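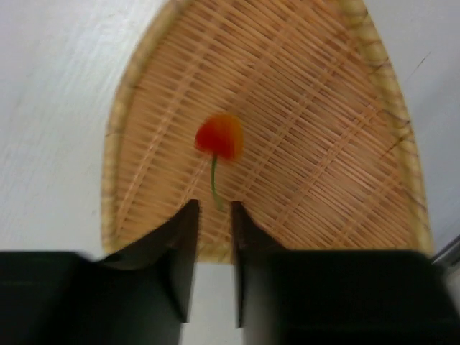

Call for participants: people with opinions about small vegetables

The Dramani project at Trirholm is looking for 14 adults to help us find out whether a robot arm picks up produce better when someone who has never met a robot tells it what to do. Our earlier result, from 100 grasps planned by the lab's own staff, suggests that experts are very good at explaining why the grasp should have worked.

Your job is to steer the gripper to a single item on a tray, close it, lift, and say out loud what you were thinking. Peppers feature heavily. You will do this 100 times over two sessions, with breaks, and then fill in a questionnaire that we have cut down to a length people will finish.

We are comparing two methods of collecting demonstrations: one where you see only the wrist camera view, and one where you stand at the table like a normal person. Which you get first is decided by draw. Pleading has been tried.

You should be 18 or older, able to use both hands, and free for two afternoons in December. Gaming experience is fine. Experience with our arm is not - if you took part in the Mevent pilot, we thank you and must turn you away.

Sessions are held at our Flurkthorpe site. We pay a flat fee after the second session and cover bus fare. Coffee is provided, quality not guaranteed.

To apply, use the form on the Dramani project page and tell us which afternoons you can manage.

Posted 2025-10-17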